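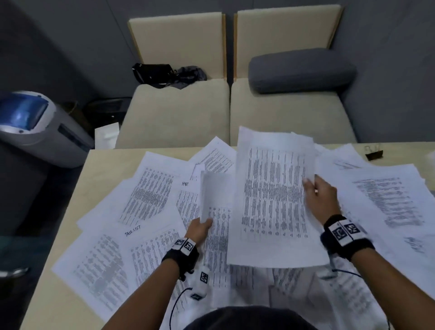
25 May 2022
Drying kiln, second load of ash boards from Mikolmont

Continued from the last entry. The boards near the door still dry faster than the boards at the back wall. I moved the baffle on Monday and I expected the difference to become smaller, but in the log I can't see a clear change.

Set point is 70 °C now, which is the upper limit we agreed with Rafferty for this thickness. The fan is on the low speed. I did not touch the vent during the night.

I weighed the sample boards again this morning. The one marked R lost less weight than in the night before, and the one marked D lost nearly the same. I suspect the end coating on R is thicker. It was painted from the new can, and the new can is like honey. For the next load I want all the samples coated from one can on one day, otherwise we compare the paint and not the wood.

The logger writes a line every 2 minutes and this is too often. For a load that takes weeks, the tables become very long and the interesting part gets lost between lines which are all the same. I would like to change the interval after this load is out. Please don't change it in the middle, then the curve has a step and we must explain it later. 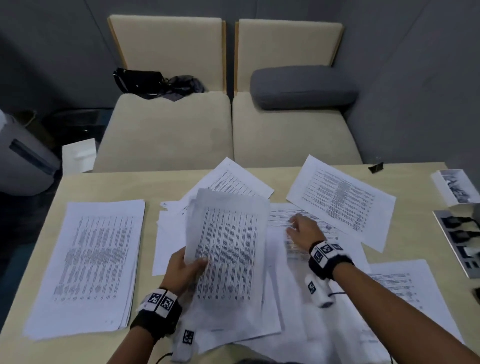
Dorau answered by mail that the interval is not the problem, and that we should first look at the wet bulb wick. A wick which is old or has lime in it will read too warm, they wrote, and then the kiln believes that the air is more humid than it is. They also asked if we use tap water. Yes, we do.

I took the wick out at lunch. It was stiff and a little yellow at the lower end. New wick is in, with distilled water from the battery shelf. The bottle there is nearly empty, please somebody order. After one hour the wet bulb had come down and stayed there. So the air was drier than we thought in all the days before, and perhaps this explains the small end checks on the top layer. I counted 9 boards with checks that I can see without a lamp.

The checks are short. If we trim the ends by a hand's width we will not lose much, but the customer wants full length for the stair treads and I don't know yet how many are for this.
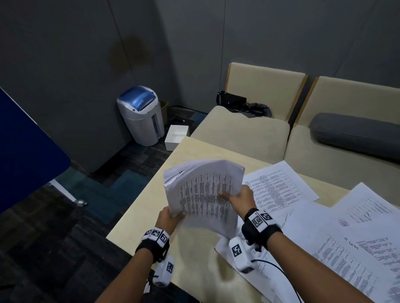
Printed tables, many columns in small type.

Moisture meter: I compared our pin meter from Zostier with the oven method on one offcut. The meter shows a little more than the oven. The temperature correction was still on the value for cold wood, my mistake. With the correct setting the two results are close enough for me. Whoever uses the meter after me, please look at the small wheel on the back before you measure.

The stickers in the lower pack are not all in one line. Two boards have a bend already where the sticker is standing too far to the left. When the load comes out I will put aside these stickers, because they are also thinner than the others.
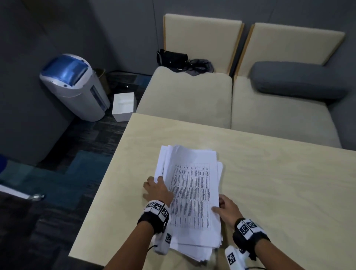
The thick stack, landscape print.

To do
- distilled water
- ask Rafferty if the stair treads can be taken from the back rows
- conditioning: hold the boards in moist air before we open, longer than last time
- weigh R and D again tomorrow, same scale, same hour
- write the wick change into the maintenance book (next one in July, before the oak)
- fan belt makes a noise when starting, after this it is quiet

The oak is 200 boards and it will not forgive a bad wick. I would start it at a much lower temperature and stay there until the samples show that the free water is gone. The schedule from Dorau is for thinner wood, so I have to stretch the first steps. I will make a draft and leave it on the shelf next to the kiln door, pencil remarks are welcome.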